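Search this site
Search

Recording two-handed dish demonstrations with hand-held grippers

January
Posted by the Wollascombe data desk

These instructions cover the dish-handling set in the Kumow task list. They assume you already have a working pair of grippers, the Onoler recorder installed on the laptop, and a kitchen you are allowed to use for an afternoon. If you have never recorded anything with the grippers, do the block-sorting exercise first. Dishes are heavier and slide more.

Before you start

Charge both grippers overnight. Wipe the lenses with a dry cloth. Open Onoler, start a new session, and name it with the kitchen code and the task code, in that order. Check that the left and right units are assigned to the correct hands. A swapped pair cannot be fixed later without going through every file, and we had to throw out a full Friday of work from one kitchen for this.

Set the clock on both units from the laptop. Do it again after any battery change.

Run the calibration pass. Hold both grippers over the work surface, open and close the fingers fully 4 times, then sweep slowly from left to right and back. Onoler shows a green bar when it has enough to work with. If the bar stays yellow, there is usually too little texture in view. A patterned cloth on the counter helps, and it also keeps plates from skating around. Plain shiny counters give poor tracking.

Leave the kitchen as you find it. Bottles, bags, racks and jars stay where they are. The earlier set was shot on cleared counters, and the policy trained on it did badly as soon as there was a seasoning packet behind the plate. Move something only if it is sharp and within reach of the fingers, or if it will fall.

Recording an episode

An episode is one complete attempt at one task. For plates the tasks are separate, restack, turn over, and move to rack. Each one starts with both grippers open and clear of the dishes, and ends the same way.

1. Press record on the right unit. Wait for the double beep.
2. Hold still for 2 seconds.
3. Bring both grippers in at a normal pace. Do not hover.
4. Close on the rim, one finger inside and one finger outside. The pads should meet the rim flat. If a pad is at an angle, open, adjust, and close again. Corrections are useful, so keep recording.
5. Lift with both hands together. Keep the plate close to level.
6. Set it down, open fully, and back away.
7. Hold still again, then press stop.

For two plates that overlap, take hold of the one on top and leave the other alone. If the lower plate drags along with it, set both down and finish the attempt from there. Mark the episode as recovered.

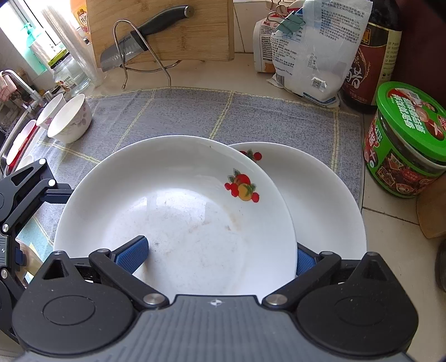

Aim for 15 episodes per arrangement, then change something. Shift the plates, swap in a bowl, turn the cloth, or stand on the other side of the counter. Fifteen good episodes in one arrangement are worth more than a long run with the plates in the same spot, and people get sloppy after that many anyway.

Squeeze only as hard as you need to. The finger width is logged along with the video, and a hard squeeze on every grasp teaches a hard squeeze on every grasp.

Checking and uploading

Play back the first episode of each arrangement before recording the rest. Look for the fingertips at the moment of contact. If glare from a window washes them out, change your position or close the blind partway.

Delete an episode only if the recording itself is broken: a dropped stream, a dead battery, or a person walking through. Dropped plates and missed grasps stay in and get the failed tag. The current Kairys release has 2813 episodes with the failed ones included, and they are used for training the grasp checker.

Upload over a wired connection if the kitchen has one. Keep the local copy until the session page says verified. Then wash the dishes, wipe the finger pads with a damp cloth, and put both units back on charge.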